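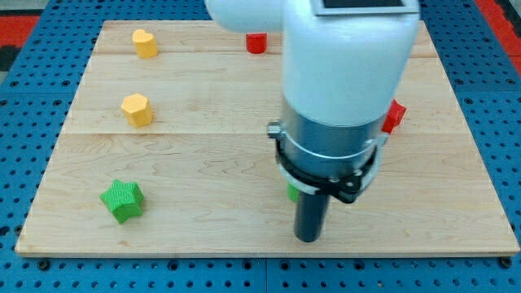 Ticket 2401: Follower list of Kim shows wrong names
Opened May 3, 2018 by Phong La, Cledeo fan page team

On our page about the singer Kim, the box "Who she follows" still shows the band Mimstead. She stopped following them 18 hours ago and many fans are writing to us for this.

Tried so far:
- Cleared the cache of the page, no change.
- Logged out and in again, same list.
- Removed the box and added it new. It loaded after 30 seconds, with the old names.

Reply from Prudel support: The list is renewed every 3 days. We started it by hand for your page.

Phong La: Thank you, now Mimstead is gone from the box. Please close.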